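Zerora Canister, Orange: A Review

I paid $42 for a can. It came with no beans, no coffee and no cookies, just the can, which Zerora calls a "countertop vessel" on a page with 847 reviews. Most of them are about the shipping.

Let's start with the color. Mine is orange, or orange-red if the light is feeling dramatic, and it has no trouble standing out on a brown table.
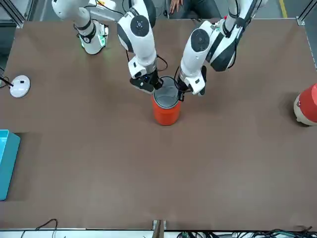

Wait until you try to get a scoop in there, wrote a reader who has owned two of them since November. The opening is fine for pouring and a pain for anything with a handle.

Fair point. I tip mine, and I've swept up enough ground coffee to prove it. The gray lid is plain and I like it that way. My old Mimano had a knob on top that came off in my hand twice a week.

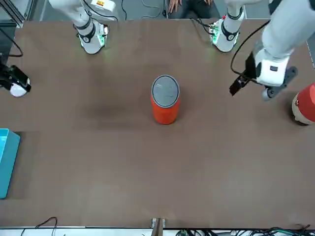 Cleaning is a bottle brush and some patience. It does show fingerprints, so buy it for a house without fingers. I'd give it four stars at $30 and three at what I paid.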